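Catterall Tenants' Association
Household Guidance Sheet 5: Keeping Food Containers in Good Order

This sheet is issued to all households in the Catterall and Brimen buildings. It covers the storage and cleaning of lidded containers, and the arrangement of the shelf or cupboard in which they are kept. Residents of the Droneck flats should also read the separate sheet on shared refrigerators.

Sorting

Take every container and every lid out of the cupboard before beginning. Match each base with its lid and set aside any piece that has no partner. Odd pieces may be kept for one week in case the missing part is found in a lunch bag or at the back of the refrigerator. After that they should go for recycling where the material is accepted.

Containers that have cracked, or whose lids no longer close on all sides, should not be used for liquids. They remain suitable for dry goods such as string, candles or clothes pegs.

Washing

Rinse containers in cold water soon after use. Hot water sets starch and egg and makes the later wash harder. Where a tomato or curry stain remains, spread a paste of bicarbonate of soda and water over the inside, leave it for an hour and rinse well.

Lids with a removable seal need separate attention. Lift the seal out with the handle of a teaspoon, wash it in warm soapy water and dry it fully before pressing it back. A seal replaced while damp will soon smell.

For containers that hold an odour after washing, fill with 400 ml of warm water and one tablespoon of white vinegar, and stand overnight with the lid off.

Storing

Containers of different shapes waste space when they are stacked together. Keep rectangular ones on one side of the shelf and round ones on the other. An open wire basket is useful for small items and allows air to reach them.

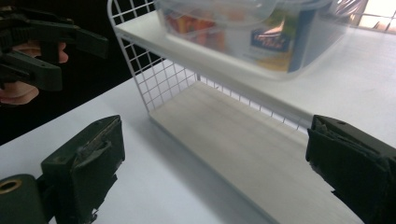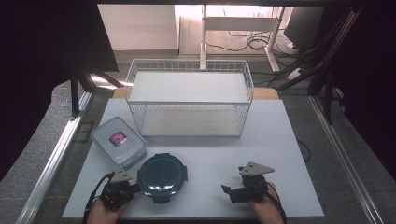

Second picture: a mesh basket, with a rectangular and a round container.

Labelling

Write the contents and the day on a paper label and fix it to the lid. Labels should be removed before washing. Any gum left behind may be rubbed away with a little cooking oil on a cloth, followed by washing-up liquid.

Shelves and baskets

Wipe shelves monthly with a well-wrung cloth. Wire baskets may be cleaned with an old toothbrush, working along the wires and into the corners. Dry them with a towel and return them to the shelf once no moisture remains.

Printed copies of this sheet are held at the Treseo Road office, which is open on Monday from 10 am. Please quote reference 154 when requesting large print.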